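Textiles and Care, Unit 5: Knit Fabrics
Instructor: Annelore Schwerdtfeger
Read before lab. Bring your swatch card from Unit 4.

Woven and knit

A woven fabric is made of two sets of yarn crossing at right angles. A knit is made of loops, each one pulled through the loop below it. Pull on a woven cloth along the yarn and very little happens. Pull on a knit and the loops change shape, so the fabric gives. Most of the differences in this unit come from that.

Terms you need for the quiz: wale (a column of loops, running up the fabric), course (a row of loops, running across), gauge (loops per inch, counted along a course or a wale), face and back.

Weft knits

One yarn travels across the fabric and forms a full course. Jersey, rib and purl are all weft knits. Plain jersey shows small Vs on the face and short curved bars on the back. It curls at the cut edges, toward the back at the sides and toward the face at top and bottom. Rib alternates face and back wales, lies flat, and stretches most across its width. That is why it is used for cuffs, collars and hat brims.

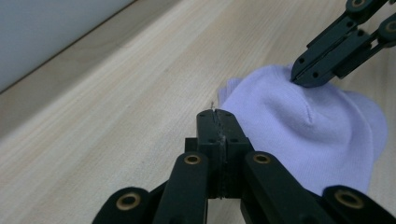 Fine gauge and heavy gauge behave differently in the wash. A loose, heavy knit has more room for the loops to move, and it grows in length if it is hung up to dry. Dry knits flat. Press the water out in a towel and do not wring.

Warp knits

Many yarns run lengthwise and each one loops with its neighbors. Tricot is the common case. Warp knits run less than jersey and hold their shape better, but they are rarely made by hand.

Fiber

Wool recovers well after stretching and can felt if it is agitated in warm water. Cotton recovers poorly. Acrylic washes easily, pills, and loses its shape for good if ironed hot. A label that reads "knit" tells you nothing about fiber.

Lab task

Work in pairs. Mark a 2 inch square on the Fetlow jersey and on the Kitine rib. Count wales and courses in each. Then stretch each sample crosswise, hold for 52 seconds, release, and measure the square again. Record both figures on the sheet. Kayode Okoro has the spare rulers.

Reading: Ikeda, chapter on loop structure, skip the machine diagrams. Swatch cards are due back before the July break.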